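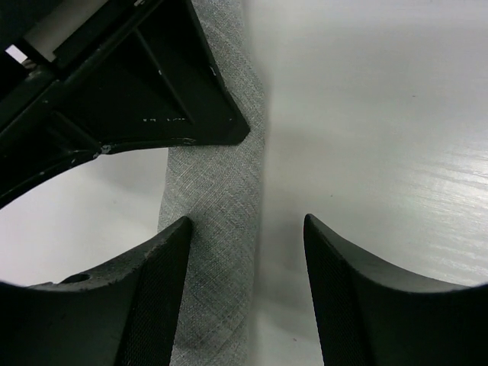
Minutes of the Narrow Fabrics Working Group
Brultville, Fri 3 August

Chair: Booker Lyons
Represented: Vondine (weaving), Mercado (finishing), Skistley (purchasing)
Apologies: none received

1. Minutes of the February meeting

Approved with one correction. Under item 4, "bias tape" should read "bias-cut strip". The two are priced separately and the order sheet follows the minutes.

2. Matters arising

2.1 The shade card for the gray series has been reissued. Copies with the old numbering are to be destroyed at all sites.

2.2 The humidity logger in the Brultville store was replaced. Readings from the old unit will be kept but left out of the annual table.

2.3 The question of who pays for return freight on rejected rolls is still open. Carried to item 6.

3. Width tolerance on bias-cut strip

Vondine reported on the trial lot of 243 rolls. Width was measured at both ends and at the midpoint of each roll, under no tension, after conditioning overnight. 108 rolls were outside the current tolerance at one or more points. Most of these were narrow at the midpoint and acceptable at the ends.

Mercado asked whether the rolls had been rewound before measurement. Vondine confirmed that they had, on the slow rewinder. Skistley noted that its own incoming check is done on rolls as delivered and that the two sets of results can't be compared directly.

Discussion followed on the cause. Cloth cut across the grain narrows when pulled lengthwise and does not fully recover. Vondine considers winding tension the main factor. Mercado pointed to the finishing range, where the overfeed setting was changed in the spring without a note in the log.

Agreed: measurement will be made on rolls as delivered, after conditioning, with the strip laid flat and not smoothed by hand. The existing tolerance stays in force until a second lot has been measured.

4. Edge fraying

Mercado presented wash results for untreated and heat-set edges. Heat-set edges were satisfactory. Untreated edges frayed beyond the limit in the longer cycle. Skistley does not want heat-set edges on the softer grades, where customers have complained of stiffness at the seam.

Agreed: no change for the softer grades. Mercado to write a separate care instruction and circulate it before the next meeting.

5. Roll length and labeling

Skistley proposed a standard roll of 70 meters for all widths. Vondine can supply this on the wide cutter only. The narrow cutter would need a new core holder, for which a quote has been requested.

Labels are to show grade, shade number, cut angle and net length, in that order. Vondine has 1000 of the old labels in stock and may use them up on domestic orders.

6. Return freight

Vondine's position is that freight should follow the finding: if the rejection is upheld, Vondine pays. Skistley accepted this in principle but wants a time limit on the inspection. No limit was agreed. The chair will draft wording.

7. Actions

Vondine: measure second lot by the method in item 3; forward core holder quote.
Mercado: check overfeed log entries; care instruction for softer grades.
Skistley: send incoming check records for the trial lot.
Booker Lyons: draft freight clause.

8. Any other business

The sample cabinet key is to be signed out in the book at reception.

Next meeting to be held at Skistley, date to be circulated by the chair.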